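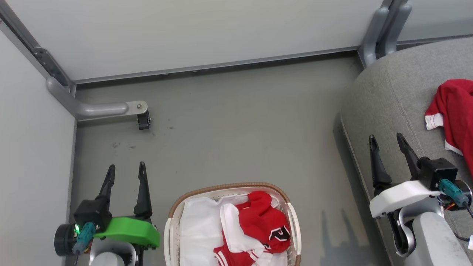
There is a sheet of paper taped up at Skukbridge, in the long building where Rundberg teaches its machines to tidy up after people, and the first line on it says to look at the floor. I must have read it a dozen times while I was finding somewhere to put my coat. Look at the floor, then the seat, then the basket, and only then wake the arms.

It sounds fussy, I know, and the people who wrote it will cheerfully tell you so! But house rules for robots that handle laundry are young, and most of them have been worked out the slow way, one shirt after another. The Rundberg sheet has 2 pages and has been rewritten more often than anyone cares to remember (the last big change came in August, after a long argument over sleeves).

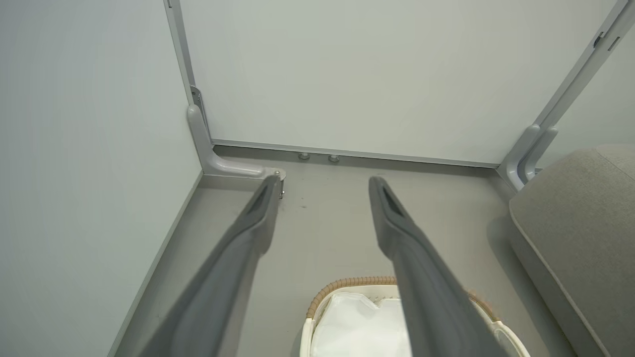
The sleeve rule is my favorite, so bear with me. Nothing with a cuff or a strap may be lifted until the loose end has been found, and if the fingers close on more than one piece of cloth, they open again and the try is written down as a miss. No quiet second grab. Fitance, which keeps the log, had 3,227 tries on its books when I visited, misses and all, and I found myself oddly fond of the misses.

Then there's the matter of who may step inside the panels, and when. The sheet wants both arms parked and one person, always the same person for that shift, to say so out loud. 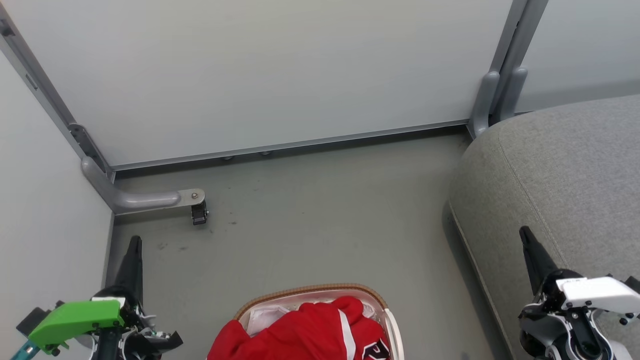

Onu would go further and have the word spoken twice, once by whoever is stepping in and once by whoever is at the controls, and thinks a rule that depends on one voice will fail on the first noisy afternoon. That went into the margin in pencil, and it was still there when I left.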